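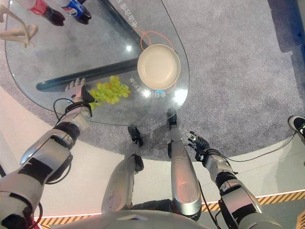

Grapes, bowl and glass table: a humanoid at work, seen from its own head camera.

Picking up a bunch of grapes is one of those jobs we never think about. For a robot it is a nightmare. The berries roll, the stalk bends, the bunch changes shape as soon as it leaves the table, and a grip that is only slightly too firm ends in juice. So it is a real pleasure to report that a team at the Trostach robotics lab has found a way of teaching a humanoid to do it, and that the method is simple enough to explain over a cup of tea.

The work is called Skinora, and it starts from a hunch about touch. Most robots that learn to handle things are shown where to put their fingers. They watch the position of the object, move the hand to it and close. That works well with a tin or a box, where the shape stays put. With soft fruit the robot needs to know what is happening under its fingertips while it is happening, and it needs to change its mind quickly.

Skinora splits the job into two stages. In the first, the robot brings a hand up to the fruit and just rests against the edge of it, with no attempt to lift. The researchers call this the "hello" (yes, that is the word used in the paper). During the hello the fingers make tiny movements and the robot builds up a feel for how much the bunch gives. Only then does the second stage begin, in which the hand slides under and around, gathers the bunch and carries it to a bowl.

What makes this exciting is how little practice it needed. The team recorded 700 demonstrations, with a person guiding the robot's arms by remote control, and trained the whole system on those alone. Everything else was learned from the pictures taken at the robot's head and the readings from its fingers. An earlier version without the hello stage was trained on exactly the same recordings, and it dropped or squashed the fruit almost 5 times as often. Same robot, same table, same grapes from the same shop!

The table deserves a word too. Glass is hard going for robot vision, with bright reflections on top and the legs and carpet showing through from underneath, and plenty of labs would have thrown a cloth over it and moved on. The Trostach group kept it on purpose. If a method falls over when the light changes, they argue, it will not last long in anybody's kitchen. Relying on touch for the last few centimetres means that a shiny patch matters far less, and the success rate hardly moved when the lamps were switched around during testing.

There was a nice surprise in the results as well. Having learned on grapes, the robot was handed cherry tomatoes on the vine, which it had never met in training. It managed them at the first sitting, a little slowly, spending longer on the hello than it did with the grapes. No one had told it to take more time. The length of the first stage is left for the robot to decide, and it seems to keep feeling until it is fairly sure of itself.

It does have limits, and the paper sets them out fairly. The robot is slow, and a person would have cleared the table and eaten half the grapes before it finished a single bunch. Very ripe fruit still gets bruised. Bunches with long, straggly stalks confuse it, as the part it feels first may not be the part that carries the weight. For now it also uses a single hand for the lifting, although the humanoid has two, and using both together is next on the list.

That next step will be taken with Kuster, which makes the fingertip sensors, and with the packing firm Marinho, which would dearly like some help with table grapes at harvest time. Marinho has offered fruit of different sorts and ripeness for the tests, a big change from whatever the corner shop had in. The plan is to have the robot steady a bunch with one hand while the other gathers it, much as you or I would do without noticing.

The recordings and training code are due to be released in March, along with the list of settings used for the finger sensors. Groups with other makes of robot hand should be able to try the method for themselves, provided the fingers can feel a light touch.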